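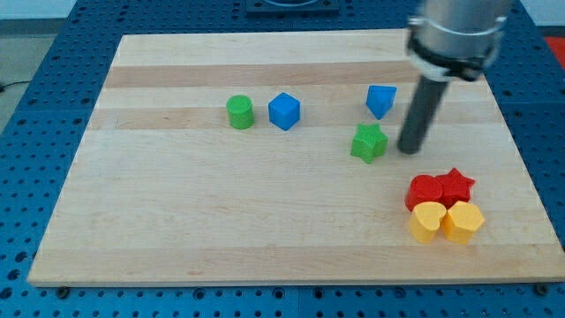
Tabletop Pushing with a Single Rod: Final Project Report

Submitted by Kanyarat Phromma and Akash Vishwakarma
Supervisor: Martti Kinnunen
Revised version, 10th January

1. Introduction

The project set out to move small plastic blocks across a flat board using a robot arm fitted with a plain rod. The rod cannot grip or lift. It can only push, and every change to the position of a block must therefore be made by contact from the side. The work was carried out in the shared workshop at Kultlow, where members may book bench space by the half day and are expected to leave the bench clear for the next user.

The aim agreed with the supervisor was that the arm should carry out short written instructions, such as "move the green star to the blue cube", without a person touching the board during the run. A second aim was to write down the build in enough detail for another pair of students to repeat it.

2. Construction

The working surface is a light maple board fixed to the perforated workbench. Screws were preferred to clamps after the first trials, in which a clamp handle stood in the path of the wrist. The screw heads remain a small obstacle near the corners, and the program treats a strip along the front edge as out of bounds.

The rod is held in the wrist of the arm and works at an angle to the board. Its height proved to be the most sensitive setting in the whole build. If the tip is too high it rides over the top of a block, and if it is too low it drags on the wood. The final height was found by lowering the arm in small steps over a sheet of paper until the sheet could only just be pulled free. This check was repeated at the start of each session and entered in the log.

The rod holder was made twice. The first was printed and worked loose under side load. The second was turned on the workshop lathe with the help of Gwenaël Poulain and has not needed attention.

3. Blocks

Eight blocks are used, in green, blue, red and yellow. The shapes include cylinders, stars, hearts, a cube and a triangular prism. Some combinations of colour and shape occur once only, while the yellow heart occurs twice. The repeated shape was kept on purpose, as it obliges the program to deal with an instruction that could refer to either of two blocks. In the present version it chooses the one nearer to the rod.

The shapes behave differently when pushed. The cube travels in a fairly straight line if the rod meets the middle of a face. The cylinders turn against the rod and slip to one side. The stars are awkward, as the rod tends to settle between two points and then swings the block round when the direction changes.

4. Method

Each run began with the blocks placed by hand in a layout drawn from a list. One student read the instruction into the program and the other kept the log. A run was counted as a success if the named block came to rest touching its target within the time limit. Runs were stopped by hand if a block left the board or if the rod became trapped against a screw head.

In all, 968 runs were attempted. Of these, 29 were discarded before analysis on account of faults in the log or a lost connection to the arm.

5. Results

The program succeeded in 709 of the runs that were kept. Most failures involved blocks standing in a tight group. When four blocks touch one another in two rows, a push on any one of them moves its neighbours, and the program often spent the remaining time correcting a block it had not been asked to move. Separating the group first, by drawing the rod slowly between two blocks, gave better results but was added late and was tried in only 21 runs.

The order of the instructions also mattered. A session that began with a long push towards the far edge left the later targets crowded near the arm's mounting, where the reach is poor and the wrist has little room to turn.

6. Discussion

The authors consider the first aim to be largely met for blocks standing apart and only partly met for blocks in contact. The rod height check took more time than planned, and a spring-loaded holder would probably remove the need for it. Tahsin Mollah suggested a softer tip, which was not tested.

Any group continuing the work in March should begin with the separating push and should add further layouts in which the two yellow hearts lie side by side. The drawings for the rod holder and the full run log are kept in the project cabinet at Kultlow and may be borrowed on request to the supervisor.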